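Student operators wanted, Hivari manipulation project

The robotics club at Brastbridge is looking for students to run pick-and-place trials this spring. Please read the whole notice first. Last term 13 people signed up on the strength of a poster that promised "the future of housework," and most had gone by March.

The work is slow. You drive the arm, grab a piece of cloth, put it where the sheet says, reset the table and do it again. Each operator is asked for 50 logged attempts, failures included. We have read plenty of papers claiming near-perfect handling of soft items, and we'd like our own numbers before we believe any of them.

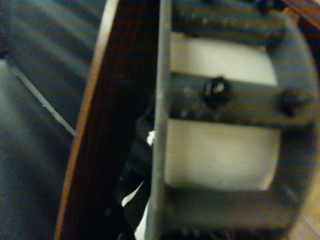
Right gripper close up, with black and white fabric beside it and dark curved wood at left.

You don't need to know how to code. You do need patience, legible notes and a willingness to write "dropped it" when you dropped it. If you think a household robot is two years away, you're welcome, but expect an argument.

Shifts are two hours, starting at 4:30 p.m. in the Greenwood building, second floor. Pay is $100 on completion of all your attempts, nothing for half of them. Travel is not covered. There is no certificate.

To apply, send a few lines to Evie Blackburn through the club page saying which afternoons you're free and describing one thing you've tested that didn't work. Questions about pay go to Godfrey Gachanja. Please don't attach a resume.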